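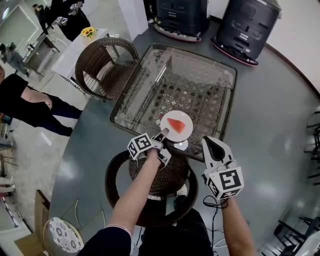 Faults and stoppages

Workshop > Notebook > Handheld grippers > Faults and stoppages

Search the notebook Enter keyword Go

October 2021

Left gripper lost tracking again at the glass table. Writing it up properly this time so we stop passing it around by word of mouth.

Setup was the cafe corner, plate task, one operator with the two handheld grippers. Plate with a slice of watermelon on the glass near the front edge, wicker chair between operator and table. The task is to take the plate by the near rim with the left, steady it with the right, move it to the middle of the glass and let go. Marker cubes on both grippers, same cubes as in May.

What happened: the pose for the left gripper jumped while the fingers were coming in to the rim. In the log it goes from a sensible position above the glass to one well below it, stays there for 4 samples, then comes back. The right gripper was fine all the way through. The operator felt nothing and carried on. Elīna saw it on the monitor and called stop.

Sample counter at first jump was 528. Full recording was 2,554 samples, so most of the run is after the fault and I would not trust any of it for the left hand. I have moved the file to the hold folder. Do not delete it, Alistair wants it for the filter work.

First thought was the cable. The right gripper cable hangs in a loop and we have had it catch on chair arms before. Checked it end to end, flexed it at the connector with the log running, no dropouts. Also it is the wrong gripper. Crossed off.

Second thought was a loose cube on the left. Put the gripper in the bench vise and pushed on each face of the cube by hand. No play I could feel. Screws were tight. Put a paint line across the screw heads anyway.

Third was the glass. Elīna's idea, and I think she is right. With the gripper low over the table the tracker can pick up a second cube in the reflection. If the real cube is tilted and its best face is at a bad angle, the reflected one can score higher and the solver takes it. A mirrored marker should be rejected, but the low-angle faces come through so squashed that the check may be passing them. The position below the glass fits: it is close to where the mirror of the real cube ought to be.

Tests this afternoon, tracker only, no task:

Bare glass, left gripper moved slowly down to the rim height. Jumped on the second pass.

Same with a cotton cloth over the glass. No jump in any pass.

Bare glass again, overhead lights over the table switched off. No jump, but the marker confidence drops so far that I would not want to record like that.

Bare glass, lights on, gripper held more upright. No jump. Operator says the wrist position is awkward and the chair gets in the way of the elbow.

That is enough for me to blame the reflection, though I have not caught the false detection itself. The debug images were not being saved. They are now. The setting is in the Proteder config under output, and it resets when the program is updated, so check it.

Safety side. The reason this matters more than one bad file: the same pose stream is what we feed to the arm at Utesthorpe for playback. A jump below the table top becomes a command to go through the table top. The speed limit there should catch it, but the limit was set for the steel bench and has never been tried over glass. Until it has, no playback of anything recorded at this table. I have told Lindemann by phone and will send the same in writing.

Alistair's note, copied from his message: "The filter currently accepts any jump if it lasts more than 2 samples, because it assumes the tracker has recovered. Yours lasted 4. I can add a floor height so anything under the table surface is thrown out. Needs the table height entered per session or it does nothing."

Table height measured with the steel rule and entered in the session sheet. Measure to the top of the glass, not to the wicker.

Still open:

Floor height check, Alistair. He has the held file.

Matte film for the glass. Meltent have a sample roll. Worried it will change how the plate slides, so try it on one half first.

Go back through the May recordings at this table for the same jump. Elīna has started. The script flags any left or right pose under the glass height, and she is doing the flagged ones by eye.

Speed limit test at Utesthorpe with 2,000 as the stop threshold, scrap panel in place of the glass. No date yet.

Cloth stays on the table for anyone who needs to record before the film arrives. Plate task is suspended on bare glass. Other tasks on the steel bench can carry on as normal.

This site uses cookies to keep you signed in and remember your notebook settings. Accept Manage settings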